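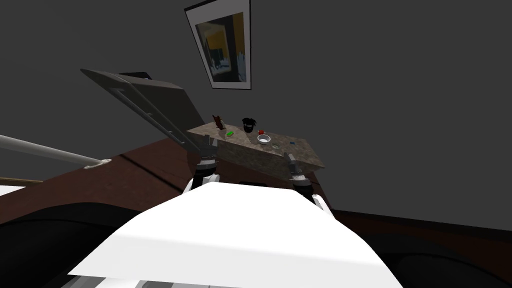

A stone-patterned countertop under a dark gray wall, in a computer rendering.

Backups, and the restore we finally tried

Drotano has been backing up the club's shared database every night for as long as any of us can remember. The log says so. It says "completed" in a calm green font, and we have all found that very soothing.

Last week we tried to get something back out of it. The Peline server needed a disk swap, and it seemed polite to check the copy before pulling the original. The restore ran for 40 minutes, announced success and handed us 3491 records, every one of them from the test data we loaded when the thing was first set up. The nightly job had been pointed at the wrong folder. It had guarded that folder with great devotion.

The live data is fine, so put down the phone. The job now points at the right place, and a second copy goes to the machine in the MacAulay building at 3 a.m. We restored both copies to a spare drive on September 10, 2019, opened them and looked at what was inside, a step we can recommend to anyone with 20 minutes and a strong stomach.

From now on there will be a test restore every month. If you keep your own project on the Eltard box, please note that it isn't covered by any of this and never was – the setup page said otherwise, and has been corrected. You can add a folder to the nightly job by putting its path in the shared settings file, one per line, no trailing slash. A trailing slash makes the script skip the folder without saying a word. It'll still report "completed," naturally.

The disk swap itself is back on for later in September. Expect the wiki to be read-only for up to three hours that evening.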